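Tostorville Community Hall – Users' Meeting
Minutes of the meeting held 18/06/2021 in the side room

Present: 11 members, plus one from the Hilton Street tenants' group, observing.

1. Minutes of the last meeting
Approved with one correction. The figure for the roof repair should read 3195, not 3159.

2. Money
The balance in the hall account stands at 662 dollars after the water bill. The deposit from the Karero dance class has been returned in full. Two groups still owe for the spring and will get a second letter. It was agreed to leave the hourly rate alone until October and look at it again then.

3. The wooden table
Most of the meeting went to this item. The light-brown table with the rounded edge has been in the side room since the hall took over the furniture from the old library annex. Three questions had been sent in ahead of time: whether to refinish the top, whether to keep it in the side room, and who clears it at the end of a session.

Refinishing: Alipour Furniture Repair has quoted 478 dollars to sand and seal the top, pickup and delivery included. The work would take two weeks. One member thought the grain looked fine as it is and that a coat of paste wax would do for now. Another said wax had been tried on the kitchen counter and had to be redone every couple of months. The quote is good through the summer. No vote was taken.

Location: The table does not go through the side room door without taking the legs off. The craft group wants it to stay where it is. The lunch group had asked for it in the main hall but withdrew the request when the matter of the legs came up. Agreed that it stays.

Clearing: There have been complaints on both sides. The morning groups say they find things left on the table from the night before, and the evening groups say the same about the mornings. Agreed:
Each group clears the top before leaving, small items included.
Bottles are capped and taken home or put in the recycling by the back door.
Bags and coats do not go on the tabletop during a session.
Anything left behind goes on the shelf in the hallway for one month – after that it is thrown out or donated.
A short notice with these points will be taped inside the side room door.

4. Kitchen
The left rear burner is still not lighting. The gas company has been called twice and gave no date. Groups should use the other three. The dish towels have been washed and are back in the second drawer. More are needed – old ones are welcome if clean.

5. Keys
Two of the side room keys have not been signed back in. The sign-out sheet will move from the kitchen to the hook board by the front entrance.

6. Any other business
The Hilton Street group asked about sharing the side room in the fall. They will send their preferred hours in writing. The meeting then went back to item 3.

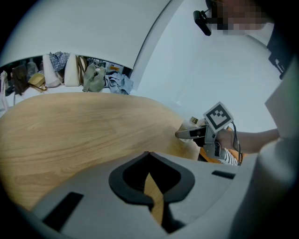

The Hilton Street observer remarked that their own hall had put off sealing a table much like it for years, and that the top had picked up rings from cups and bottles that sanding only partly took out. It was asked that this be noted for when the Alipour quote comes up again.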